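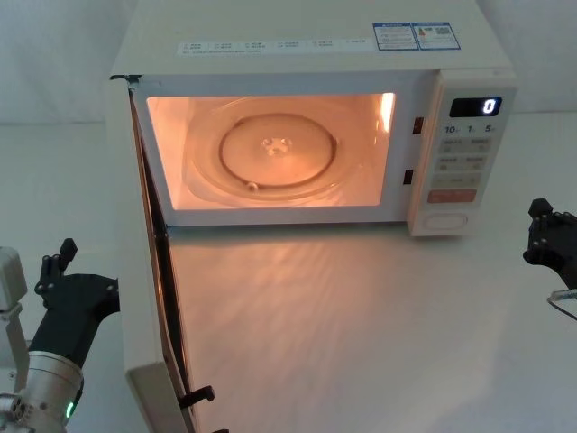

Mikrowelle per Teleoperation anlernen - lohnt sich das oder ist das Beschäftigungstherapie?

Forum > Robotik > Manipulation & Lernen durch Vormachen

kuhlmann_t
10. Oktober
Hallo zusammen,
wir haben an unserem Zweiarmer jetzt 200 Demos für die Mikrowelle durch, alles ferngesteuert über die Leader-Arme von Donik. Aufgabe: Tür auf, Teller rein, Tür zu, Starttaste. Das Modell wurde danach über Nacht trainiert. Ergebnis: Tür auf klappt meistens, Tür zu ist eine Katastrophe. Der linke Greifer fährt an die Türkante, schiebt zwei Zentimeter und bleibt dann stehen. Oder er drückt so weit unten, dass er am Riegelhaken vorbeischrammt.
Ich bin inzwischen ziemlich skeptisch, ob das mit mehr Demos besser wird. Der Anbieter der Trainingssoftware (Skonus) sagt natürlich: mehr Daten. Was sollen die auch sonst sagen.
Wie macht ihr das? Mit der Hand führen, fernsteuern, oder doch klassisch programmieren?
Gruß, Theda

Lötzinn_Lutz
Klassisch programmieren. Eine Mikrowelle hat ein Türscharnier und das bewegt sich auf einem Kreisbogen. Den kenne ich, den kann ich hinschreiben, dafür brauche ich keine 200 Vorführungen. Zwei Stunden Arbeit, läuft.

kuhlmann_t
Ja, bis jemand das Gerät ein Stück verschiebt. Das ist ja genau der Punkt, bei uns steht das Ding nicht jeden Tag gleich.

Lötzinn_Lutz
Dann schraub es fest.

anisa.n
@Lötzinn_Lutz In einer Küche wird aber nichts festgeschraubt.
@Theda: Wie sieht die Tür in der Kopfkamera aus, wenn sie ganz offen ist? Bei uns stand sie dann fast genau auf Kante zur Kamera, also nur noch ein schmaler weißer Streifen. Weißes Gerät, weiße Wand, hellgrauer Tisch. Daraus soll das Netz dann ablesen, wie weit die Tür offen ist. Viel Glück.
Wir haben das am Macapagal-Aufbau lange für ein Datenproblem gehalten. Es wurde erst besser, als beide Handgelenkkameras mit im Training waren.

kuhlmann_t
Genau so sieht es bei uns aus. Man schaut fast auf die Kante und sieht gerade noch die Dichtung und unten den schwarzen Haken. Handgelenkkameras haben wir, aber nur die rechte läuft stabil. Die linke steigt alle paar Minuten aus, deshalb habe ich sie aus dem Training rausgenommen. Klingt jetzt im Nachhinein nicht besonders schlau, wo doch der linke Arm die Tür macht.

gelenkwelle
Mal eine andere Frage: Wer hat die Demos gefahren? Eine Person oder mehrere?

kuhlmann_t
Zwei. Ich und ein Student. 43 sind von ihm, der Rest von mir.

gelenkwelle
Und macht ihr die Tür beide gleich zu? Ich frage, weil wir genau darüber gestolpert sind. Einer hat immer außen gegen das Türblatt gedrückt, die andere hat innen an der Kante eingehakt und gezogen und erst auf den letzten Zentimetern umgegriffen. Für einen Menschen ist das dieselbe Aufgabe. Das Modell hat daraus den Mittelwert gebildet und ist mit der Fingerspitze vor der Kante verhungert. Deine Beschreibung "schiebt zwei Zentimeter und bleibt stehen" kommt mir sehr bekannt vor.

Draltolel-Nutzer
Mittelwert ist bei aktuellen Verfahren eigentlich kein Thema mehr, die können mehrere Lösungen nebeneinander abbilden. Das steht in jedem zweiten Paper. Wir nutzen Draltolel und da fahren fünf Leute durcheinander, jeder wie er will. Kein Problem.

gelenkwelle
In jedem zweiten Paper steht auch eine Erfolgsquote, die ich noch nie nachgestellt bekommen habe. Wie viele Demos habt ihr denn?

Draltolel-Nutzer
1000 für die Schubladenaufgabe.

gelenkwelle
Eben. Bei 1000 reicht es halt für jede Variante. Bei 43 von der einen und dem Rest von der anderen würde ich mich darauf nicht verlassen.

Lötzinn_Lutz
1000 Vorführungen für eine Schublade. Ich sag nichts mehr.

anisa.n
Doch, du sagst bestimmt noch was.

handgeführt
Ich werfe mal das Führen per Hand in den Ring. Arm in Schwerelosigkeitsmodus, am Handgelenk anfassen und die Tür zudrücken. Vorteil: Man spürt den Widerstand, wenn der Haken in den Schlitz rutscht. Bei der Fernsteuerung ohne Kraftrückmeldung merkt der Bediener davon überhaupt nichts und hört auf zu drücken, sobald die Tür zu aussieht. Sie ist dann aber oft nur angelehnt. Schau mal in deine Aufnahmen, wie viele Türen am Ende wirklich eingerastet sind!

kuhlmann_t
Puh. Das habe ich nie geprüft. Ich habe "Tür zu" nach Augenschein abgehakt.
Handführen hatten wir am Anfang probiert. Zwei Arme gleichzeitig führen geht alleine nicht, und in den Kamerabildern steht ständig jemand mit den Händen im Weg. Beim Ausführen fehlen die Hände dann, das Modell sieht also etwas anderes als im Training. Fand ich nicht überzeugend.

handgeführt
Für das Schließen brauchst du doch nur den linken. Der rechte kann neben dem Gerät stehen bleiben, bis er an die Starttaste muss. Und gegen die Hände im Bild: einmal führen, Bahn aufzeichnen, Hände weg, Bahn abspielen und erst dabei die Kameras mitschneiden. Kostet doppelt Zeit, aber die Bilder sind sauber.

kuhlmann_t
Abspielen mit Kontakt zur Tür, bei positionsgeregelten Armen? Da habe ich Bauchschmerzen. Steht die Tür ein bisschen anders, drückt der Arm das ganze Gerät über den Tisch. Das ist uns im August schon ohne Abspielen passiert.

handgeführt
Steifigkeit runter. Wenn euer Arm das nicht kann, hast du recht, dann lass es.

Lötzinn_Lutz
Doch noch was: Ihr könnt die Aufgabe aufteilen. Schließen programmieren, mit einer simplen Kraftschwelle für das Einrasten. Teller reinstellen von mir aus lernen lassen, da sehe ich den Sinn noch ein. Warum muss immer alles aus einem Netz kommen?

gelenkwelle
Da bin ich ausnahmsweise bei Lutz. Wobei er dann immer noch die Lage der Tür bestimmen muss, und das ist bei Weiß auf Weiß von oben der unangenehme Teil.

Draltolel-Nutzer
Und die Übergänge zwischen den Teilen gehen dann schief. Haben wir alles durch. Das gelernte Stück endet in einer Pose, mit der das programmierte nichts anfangen kann.

Lötzinn_Lutz
Dann fährt man dazwischen eine feste Pose an. Das macht jede Anlage in der Industrie so und zwar schon sehr lange.

anisa.n
@Theda, noch ein Detail: Wo nehmt ihr die Demos auf, immer von "Tür ganz offen" aus? Wir hatten keine einzige Aufnahme, die bei halb offener Tür beginnt. Sobald die Tür nach dem ersten Schubs auf halbem Weg stehen blieb, wusste das Modell nicht weiter. Wir haben dann gezielt Korrekturen gefahren: Modell laufen lassen, bei Stillstand übernehmen, zu Ende bringen, nur dieses Stück speichern. Das hat mehr gebracht als der ganze Stapel davor. Zahlen habe ich dazu leider keine, die ich guten Gewissens hinschreiben würde.
Und nimm die Innenbeleuchtung ernst. Bei offener Tür ist der Garraum orange und das spiegelt bis auf die Tischplatte. Ist die Tür zu, ist das weg. Ich habe den Verdacht, dass unser Modell sich eine Weile nur daran orientiert hat.

kuhlmann_t
Den Verdacht mit dem Licht hatte ich auch schon, konnte ihn aber nicht belegen. Könnte man testen, indem man die Lampe abklebt.
Ich habe jetzt die letzten Sekunden der Aufnahmen durchgesehen, zumindest einen Teil. @handgeführt hat leider recht, da sind etliche angelehnte Türen dabei. Und der Student zieht tatsächlich von innen, ich drücke von außen. Wir haben dem Ding also zwei verschiedene Sachen beigebracht und beide nur halb.
Plan: linke Handgelenkkamera reparieren, angelehnte Türen rauswerfen, nur noch von außen drücken, dann Korrekturen wie bei Anisa. Neu kaufen werde ich bei Skonus erst mal nichts. Überzeugt bin ich nach wie vor nicht, dass ein gelerntes Schließen am Ende zuverlässiger ist als die Lösung von Lutz.

Lötzinn_Lutz
Ist es nicht. Aber schreib, was rauskommt.

handgeführt
Und bitte die Quote für eingerastet und angelehnt getrennt angeben. Sonst fangen wir hier wieder von vorne an.

kuhlmann_t
Mache ich. Kamerakabel ist bestellt.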